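Print this page | E-mail this page

Against the Full Itinerary

October 26, 2025

Small tour operators sell activities by the day, and most of them now sell too many. The typical package for independent travelers lists a morning activity, a lunch, an afternoon activity and an evening one, each with a start time and a transfer. The buyer compares packages by the number of lines on the sheet. The operator knows this and adds lines.

I think the practice is bad for the traveler and worse for the host. My case rests on the Skolthorpe program, which I have followed for three seasons and which went from two activities a day to four between the first season and the third.

Start with time. In the first season a guest at Skolthorpe had up to 190 minutes with a host family, including the meal. In the current one the same visit is listed at 132 minutes, and that figure includes the walk from the bus stop. Cooking has been cut. The food is ready when the guests arrive, and what used to be a shared job is now a demonstration followed by a serving. The price did not go down.

The operator's answer is that guests rate the new format just as high. I accept that. Ratings are collected on the bus, before the guest has anything to compare the visit with, and a person who has been handed four activities in one day tends to score the day as a whole. A form that asks about the day cannot say much about the lunch.

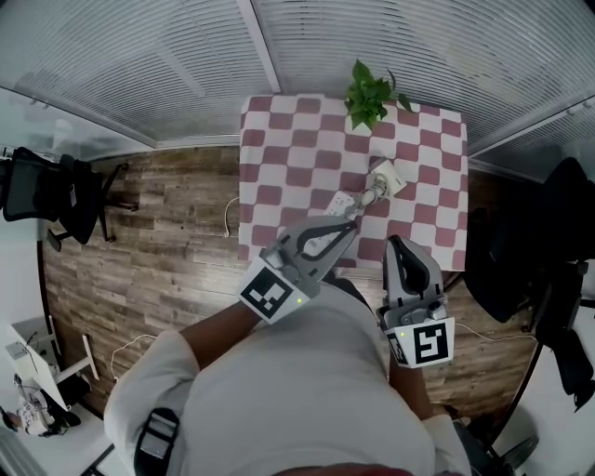

Group size is the second problem. Four activities a day only pay if each one is close to full, so Skolthorpe now sends 11 guests to a house that used to take four. A home meal works at the scale of a small square table with a checkered cloth on it, where one person leaning in can reach the middle. Put 11 people in the same room and the host has to borrow furniture, serve in two rounds and eat standing up. By then the guest has paid for a restaurant without a menu.

The Olla route shows that a thinner schedule can be sold. It offers one booked activity per day and prints the rest of the day as blank. The sheet gives a bus timetable, the opening hours of the market and a phone number. Last season it had 1271 bookings with one office and no vans of its own. Margins per guest are lower than at Skolthorpe, but so are cancellations, as a late flight or a bad stomach costs the traveler one visit and not four.

There are fair objections. Some travelers have only two days and want them filled. Some do not speak the language and would spend a blank afternoon in the hotel. For them a dense schedule is a reasonable product, and Shevchuk, which sells mostly to cruise passengers, is right to keep offering one. My complaint is with applying the cruise format to people who have booked their own flights and rooms, and who have shown by doing so that they can manage an afternoon.

I would change two things. First, publish the length of each visit without the transfer, and the largest group the host has agreed to. Both numbers already exist in the operator's files. Second, pay hosts by the visit with a cap on guests, as Olla does. Payment per head gives the operator and the host the same reason to overfill the room, and leaves the guest as the only party with a reason to object.

Brallgate is due to publish its new activity list in November. The draft I have read has three activities on most days and does not state a group size anywhere.

Print this page | E-mail this page

This site uses cookies to remember your settings and count visits. By continuing to read you accept their use.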